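Skonside Workshop: Teaching the Crank

This page covers the remote control work at the Skonside workshop in December. Arsalan Khokhar ran the controls for most of it, and Malathi Varghese kept the log and sorted the recordings.

The task is called Warna in our notes. The robot has to reach for a crank handle, close a hand on the grip and turn it. The operator does this through the robot, from the robot's point of view, and each try is saved as one recording. We kept 182 recordings from the first round. Another 46 were set aside for Malathi to go through again, mostly because the operator stopped partway to change the approach.

A few notes for people who have asked how we work. The operator starts with the hands open and brings them in slowly. We do not correct a bad grip in the middle of a recording. If the fingers land wrong, the operator backs off and starts a new one. Operators switch after an hour, as the small finger movements get sloppy after that. New operators do 100 practice reaches before anything they record is kept.

The goal for the full set is 2000 recordings, shared between Skonside and the Neltska group.

Reaching for the crank

Left hand open, fingers spread toward the handle with the blue grip. The right hand is on the other side with its fingers a little curled. The shadow on the floor shows a hand and the crank.
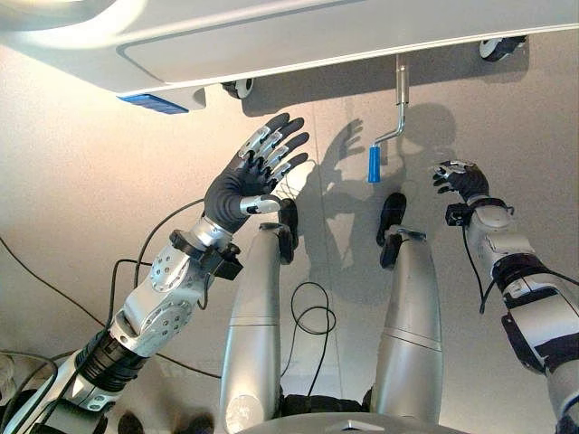

Other galleries

Tennant: drawer and latch tasks
Neltska: guiding the arms by hand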